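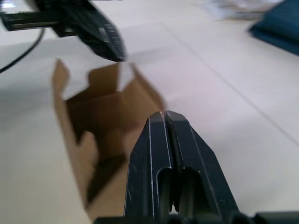

Workshop tips from the Bovcombe robot club

We've just finished our second term of teaching the arms to pack and fold boxes, and I've been promising to write down the bits we keep repeating to new members. Some of this came from Kulap Chaimongkol, who runs the bench on club nights, and a good deal came from us getting it wrong!

Boxes

Cardboard has a memory. Once a flap has been folded a few times it stops springing back, and a program that worked lovely at half past six will be missing the flap by eight. Start each session with fresh boxes and keep the tired ones for practising your approach moves.

Pre-crease every flap by hand, both ways, over the edge of a ruler. Do all of them before you switch anything on.

Store boxes flat, under a board, away from the radiator. Ours went wavy in February and we spent a whole evening blaming the code.

If a light box slides away when it's pushed, put a dab of Vavov tack under two corners. It peels off the table cleanly if you roll it with your thumb. Don't use parcel tape, which leaves a line of gum that collects fluff for ever after.

A bag of rice inside the box works too, if you aren't testing lifting.

Fingers and grip

Scratches on the finger faces are fine. Burrs aren't. Run a cotton bud down each edge before you start, and if it snags, a few strokes with fine wet-and-dry paper will sort it out (finger off the arm, please, so the dust doesn't get into the works).

Wipe the gripping faces with a barely damp cloth. Cardboard dust builds up quicker than you'd think and it makes everything slippy.

For thin card, close slowly and stop early. A crushed corrugation never grips the same way twice. Ok-hee Ha worked out that coming in with the fingers shut, nudging the flap open and only then going for the grab saves a lot of mangled edges, and the younger team have been using her trick ever since. It's brilliant to watch when it comes off.

Cables

Leave slack at every joint, then move the arm by hand to its furthest reach and look again. Then do it with the other arm! Two arms sharing a table will find each other's cables if there's any way to.

Hook-and-loop strips, never zip ties. You will need to undo them.

The table

Plain and pale is best. Move mugs, jumpers and pencil cases right off before a scored run, as our judging sheet takes off 15 points if the arm touches anything that isn't part of the task.

Mark the box's starting place with four little pencil corners. They rub out with a Lozano eraser or a bit of white bread, which Rattana Onsri's gran uses on wallpaper.

Keeping a log

Write down every run, including the daft ones. We've logged 1,213 attempts so far and the notes column has helped us far more than the scores. "Left arm late" is plenty. Rosario has ruled up a fresh book for next term, and it lives in the drawer with the spare fuses.

If you borrow the good ruler, put it back on its nail.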